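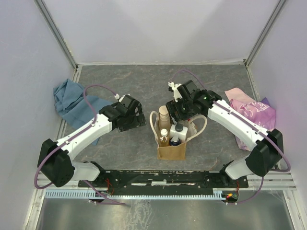 Cable routing on a two arm cell, the quick version. Had to redo mine twice so writing it down while I remember. Covers the arms, the rail and the duct, not the software. My cell is the small Grenidel enclosure, both arms on one black rail across the front, purple cable on each arm running along the top of the white segment and looping up to the gripper. Keep that loop. I pulled mine tight the first time for looks and the connector worked itself out by the next evening.

What you need
Rail, drilled
Slotted duct, the comb kind, long enough for nearly the full width
Reusable ties (hook and loop, no zip ties yet)
Hex keys, marker, snips
A spare gripper cable. Get one. Mine are from Prenano

Step 1. Power off, plug out of the wall. Arms will sag when they lose power so hold them or park them low first.

Step 2. Bolt both bases to the rail finger tight. Left one first. Check they sit square to the back wall, then tighten. Center to center I ended up at 115 cm on my first try, way too far, the grippers could barely meet. Drill more holes than you think.

Step 3. Duct goes just below the rail, teeth facing you. Anything that doesn't move lives in there. Anything that moves stays out of it.

Step 4. Gripper cable. Plug in at the gripper end first, lay it back along the arm, then around the base. Move the arm by hand to full reach, then folded, then twist the wrist both ways. Wherever the cable goes tight – more slack there. Then tie. Loose enough to slide a finger under.

Step 5. Do the second arm as a mirror of the first. Dont copy it straight across or the loops will hit each other in the middle.

Step 6. Power on, run slow. I use the Abdella test loop, 152 moves, takes a while. Watch the cables and forget the grippers for now. If one rubs on a joint housing, stop and retie.

Step 7. Only now trim the ties and close up the duct.

Real test is something tall in the middle. Gift bag with bottles standing up in it is good, the handles stick out and catch a low cable right away. Empty plastic bottles if you can, first few runs.

Recheck the ties after 3,000 cycles. I found one worn half thru at 1,102, on the elbow, so maybe look ealier.

Camera mount is next, hopefully in January. Zullum bracket is on order.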